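Fusel Tabletop Storage Guide
Section 7: Setting Up and Clearing a White Display Table

This section covers the layout of small mixed items on a white tabletop, the use of the woven basket, and routine clearing. It assumes that the table has been assembled and leveled as described in Section 2.

7.1 Before you start

1. Wipe the tabletop with a soft, damp cloth and dry it with a second cloth. Work from the back edge to the front.
2. Check the surface for crumbs and grit. Small particles under a plastic container will scratch a matte finish.
3. Bring all items to the table before placing any of them.
4. Put round and cylindrical items down first. Clear containers laid on their side should be placed well inside the front edge.

CAUTION: Clear plastic is hard to see against a white surface. Do not set heavy items down on the table until every clear container has been located.

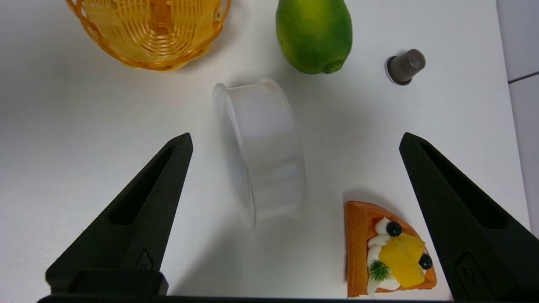
5. Place fresh fruit on its side, where it will not roll. A lime needs no support on a level table. If it moves, repeat the leveling check.
6. Keep coffee capsules away from fruit and from anything that may leak. A capsule with a dented rim or a punctured foil should be discarded.

NOTE: Fruit left out for display should be turned daily and replaced when the skin softens.

7.2 Positioning the basket

The basket is the collection point for loose items. Its position determines how much of the table remains usable, so it is set before the larger pieces go down.

1. Empty the basket and turn it over. Tap the base to release dust from the weave.
2. Inspect the rim. Loops that have flattened can be eased back into shape by hand – do not use pliers.
3. Set the basket down with its long side parallel to the nearest table edge.
4. Press lightly on the rim at each end. The basket should not rock.

CAUTION: Do not lift a loaded basket by the loops of the rim. Support it from below with both hands.
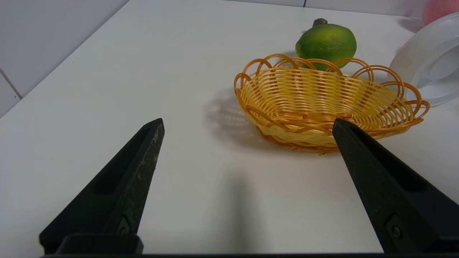
Reading time: 2 minutes

5. Leave a hand's width between the basket and the wall. Tiled and paneled walls both mark easily when a basket is pushed against them.
6. Do not line the basket with paper if fruit is to be kept in it. Air must pass through the weave.

To clean the basket, rinse it in lukewarm water with a little dish soap. Use a soft brush along the bands and dry it upside down. Do not place it near a heater.

7.3 Placing the remaining items

1. Place soft items, such as a plush toy, toward the back of the table. Fabric tags should be left attached if they carry washing instructions.
2. Place play food next, with the decorated side up. Raised toppings catch on fabric, so keep these pieces clear of plush.
3. Stand squeeze tubes on their caps. Close the cap fully first and wipe off any residue.
4. Set plates down flat. A lid may be rested on a plate, provided that it does not overhang the table edge.
5. Leave open space between items. Each one should be reachable without moving another.

NOTE: Toiletries and real food may share the table for display or sorting only. Store them separately. 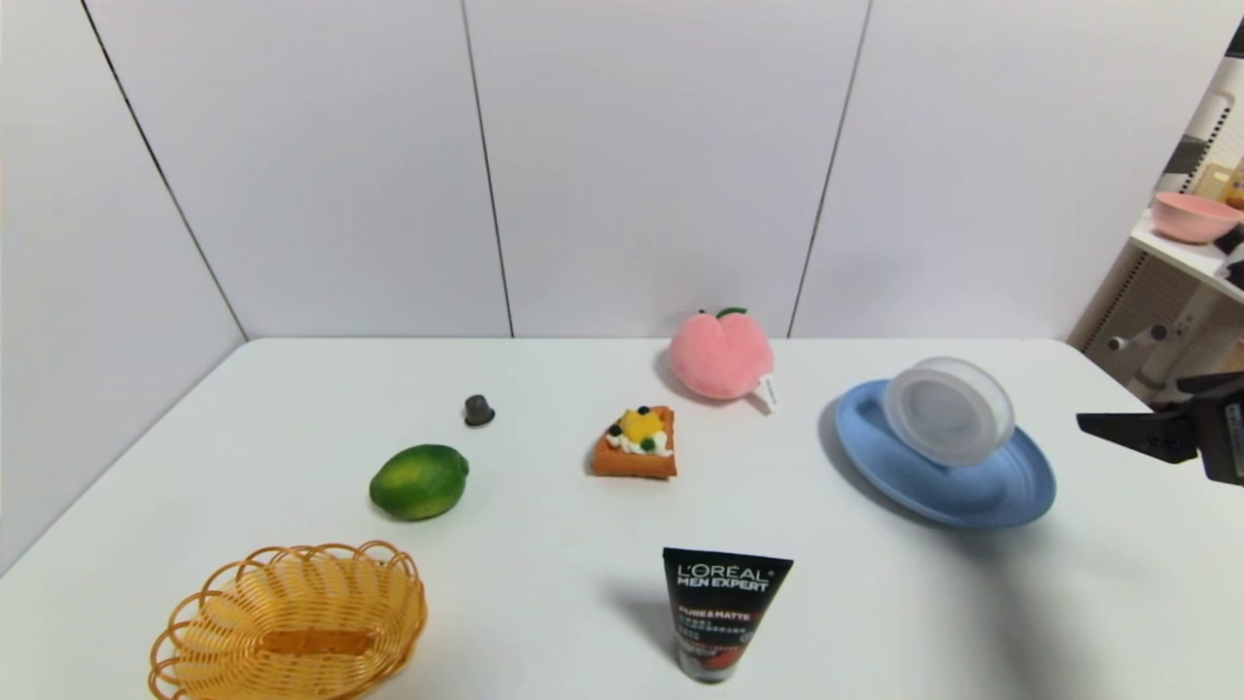

Burnside Product Documentation Team

7.4 Clearing the table

Clear in the reverse order of use, with the most fragile or least stable items first.

1. Remove the lid from the plate, then remove the plate.
2. Remove standing tubes and return them to the bathroom shelf.
3. Remove the fruit. Wash it before use if it has been near toiletries.
4. Collect capsules and other small items in the basket. Do not add anything that may leak.
5. Remove plush and play food. Wipe play food with a damp cloth and shake out plush away from the table.
6. Remove the basket last and wipe the full surface.

Shadows near the basket can hide small dark items. Check that area by hand before wiping.

7.5 If items slide or tip

Item rolls toward one edge: relevel the table.
Tube falls over: check that the cap is closed and that its face is clean.
Basket rocks: check for a small object under the base, then reshape the base by hand while it is warm from rinsing.
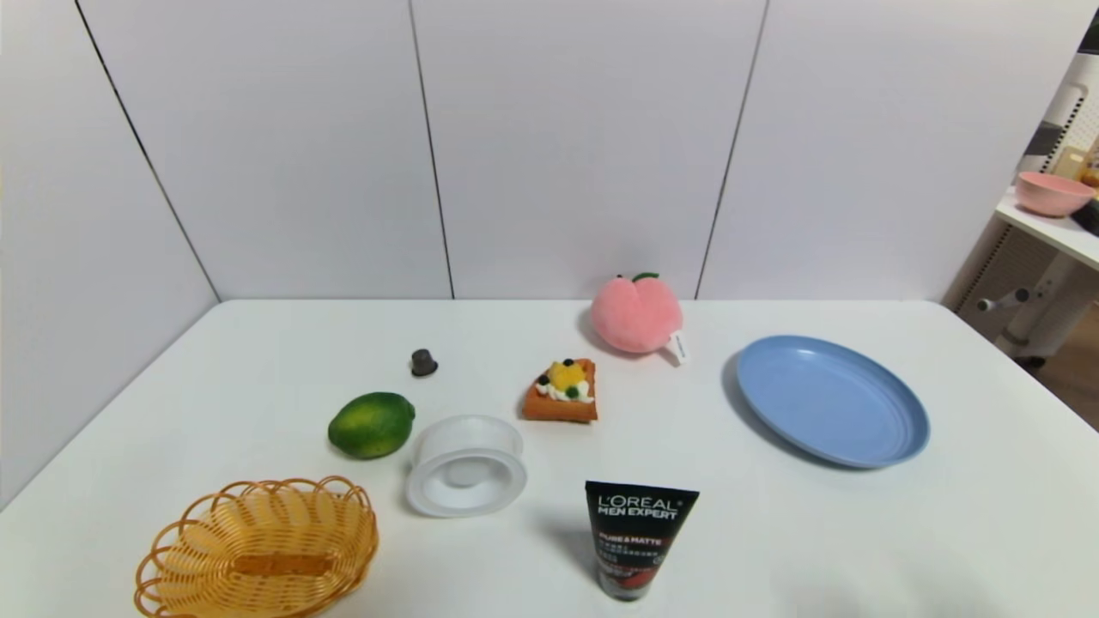
Kazimír Jurčo commented that step 4 of the clearing procedure works better with a small cup set inside the basket, as capsules otherwise tip over and have to be picked out one at a time. He also asked whether the basket could be left on the table overnight.

The basket may remain on the table when it is dry. After rinsing, allow 8 hours before returning it to the surface. A cup may be used inside it, provided that the cup sits flat and does not press against the sides.

Continue to Section 8: Shelf and Drawer Inserts.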